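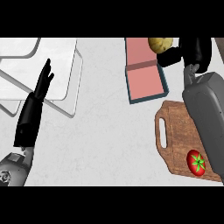

Players who finished the base campaign have been asking for the missing years between the second and third acts for a long time, a reader of the Urkatance forum wrote, and a book is the right place to put them, provided it keeps to the dates already given in the game.

The request has been answered. Dadex, publisher of the Urkatance series of strategy role-playing games, and Quintero, the publishing house responsible for the series' printed editions, confirmed today, Oct 28, 2018, that a companion volume titled Urkatance: The Sakard Ledger is in production. The book covers the period between the fall of the river forts and the opening of the third act, an interval the games have so far treated only in item descriptions and loading text.

Contents

The Sakard Ledger is a collection of connected stories set in and near Sakard, the trading city that serves as the hub area in the second game. It contains 20 stories arranged in the order in which they occur. Each story opens with an entry from the city ledger, giving the season, the goods moved and the tolls paid, and the entries can be read separately as a continuous record. Stories range from short notes to full-length novelettes. Three of them follow characters who can be recruited in the game. The remainder introduce new characters, several of whom appear in the expansion now in development.

An appendix supplies the following reference material:

A revised timeline of the Sakard region, replacing the one printed in the second game's manual.
A table of weights and coinage used in the ledger entries.
Two maps, one of the city before the flood and one after it.
A glossary of guild terms, with pronunciation.

Where the revised timeline and the older manual disagree, the revised timeline applies. The main correction concerns the date of the flood, which the manual places one season too early. In-game text will be changed to match in the next scheduled patch. The patch does not alter quests, rewards or saved games.

Relation to the games

The book does not need to be read before the expansion. No quest depends on it, and the expansion repeats the events that a new player must know. Readers who have finished neither game should note that the final four stories refer openly to the ending of the second act.

A tabletop module based on one of the stories, "The Toll at Low Water," will be made available separately. It is written for the existing Urkatance tabletop rules, second printing or later, and uses the standard counters and map grid. The module takes the form of a 32-page booklet and is intended for three to five players. Groups using the first printing will need the free rules update, in particular the section on river movement. The first printing allows a loaded barge to move upstream at full rate - an error that makes the module's second chapter trivial.

Editions

Three editions are planned.

The hardcover edition includes both maps as fold-out sheets, bound in at the back. The paperback edition prints the same maps across facing pages at reduced scale. The digital edition carries the maps as separate files, with place names that can be searched, and links each ledger entry to the story that follows it. The text is identical in all three.

An audio edition is under consideration and has not been scheduled. The ledger entries present a difficulty in that format, as they rely on columns, and a spoken version is still being tested.

Status

The manuscript was delivered in September and has passed its continuity check against both games. Around 95 changes were made as a result, most of them to place names and forms of address. Copyediting is in progress. Cover art will be shown once the final trim size has been fixed. Release dates and prices will be announced separately for each edition - they are not expected to be the same in every region.

Excerpt

The following entry opens the first story and is given here as it stands in the edited manuscript.

"Late thaw. Salt, nine barrels, upriver. Lamp oil, none. Toll paid in full at the east gate and in part at the west, the west gate being under water to the second hinge. The remainder is owed by the ferryman, who disputes it."

Press information

Requests for review copies should state the preferred edition and the name of the outlet. Review copies of the digital edition will be sent first. Printed copies are limited and will be distributed in the order in which requests are received. Permission to reprint the excerpt is granted for news and review purposes, provided that the title and both publishers are credited. The maps may not be reproduced before release.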